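Two-arm sock hanging: wrist cameras only, or add an overhead one? And how do I count a success?

Posted by Enikő Kerekes
Tags: bimanual, imitation learning, cloth, evaluation

Hi all, hoping somebody has done this before. We're trying to reproduce the laundry hanging result from the Prunov write-up — small cloth items clipped onto a hanger with dangling clothespin clips, two arms, policy trained from teleop demos. Have 639 demos so far. The paper says wrist views are enough, no fixed camera at all. Our numbers are nowhere near theirs and I can't tell if it's the views, the demos or the way we score.

What the wrist view gives us near the clips: 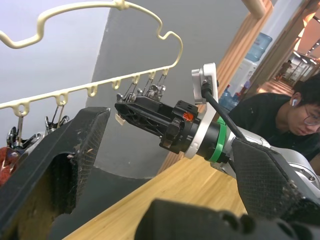

Wrist view, gripper up under the clips at the end of the bar, red item at far left

My problem is the clips. They hang from the bar and they swing, and from this side the gripper fingers hide the clip exactly when it matters. Policy gets to the right area nearly every time, then pinches air next to the clip, or gets the clip but lets go before cloth is in. We ran 257 trials over the last two weeks and I scored them as success if the item was still hanging at the end of the episode. Labmate says thats too soft, he wants "clip closed on cloth, both grippers released, still there 10 seconds later". With his rule we lose a big chunk.

So: (1) is wrist only realistic for this, (2) which success rule do people use, (3) more demos or different demos? Deadline is in April so I can't redo everything.

3 replies

Dénes Kocsis
More demos. We went up to 2,068 for towels and it just got better. Didnt need to change anything else.

Lajos Szilágyi
Disagree with the above, sorry. Towels on a table isn't the same thing, nothing swings.

We did a version of this last year at Leneck, same kind of hanger. Taking your points out of order.

Scoring. Your labmate is right, use the strict one. But report stages too. We log four: cloth grasped, clip opened, cloth between the jaws, both arms clear with the item hanging. Pass/fail on each, in order, stop at the first fail. With only a final score you can't tell a bad grasp from a bad release and those need different fixes. When we rescored our old runs by stage almost all the loss was in stage three. Would not have guessed, I was blaming the grasp for a month. Also write the rule down before you run and have a person who didn't train the policy do the scoring. Shuffle the checkpoints so they don't know which is which.

Views. Wrist only can work, but look at what the OTHER arm's camera sees at the critical moment. People treat the two streams as each minding its own gripper. In a good demo one arm is up at the clips and the second hangs back a bit, looking across. You want something like this one:
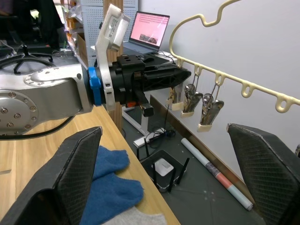

Looking across at the other arm by the clips, blue cloth still on the table

Clips are in view, so is the bar, so is the tip of the other gripper even if it covers part of the nearest clip. Cloth is at the bottom between the fingers. Now the policy has something to go on. If your operators park the second arm staring at the tabletop while the first one works, no number of demos will fix it.

So before you buy a camera: go through your 639 and mark the ones where the idle arm can see the clips during the pinch. Train on just those. In our case we kept 511 from a bigger pile and the smaller set beat the full one on stage three. One task, one set of arms, so take it as a hint.

Couple small things
— start every episode with the clips at rest. If the last trial left them swinging, wait. We had a person steady them by hand and then count to five
— vary which clip is the target but say so in the log
— vary the cloth color. Ours got weirdly good at red and bad at everything else
— keep the far background changing a bit between sessions, people, doors, laptop screens, whatever. If you collect it all on one Tuesday the policy learns that Tuesday

On an overhead camera: we tried it. Helped stage one, did nothing for stage three, as the hanger itself blocks the clips from above. A low side view might do more but I haven't tested it.

Enikő Kerekes
This is super useful, thank you. Checked 40 or so demos last night and yes, in most of them my second arm is just looking at the table. My own teleop habit I guess. Will sort the rest this week and rescore the 257 by stage, we have video for all of them.

One follow up — for "clip opened", do you score it from the video or from gripper width?

Lajos Szilágyi
Video. Width lies when the finger is pushing on the side of the clip. Two people score it, and if they disagree it counts as a fail.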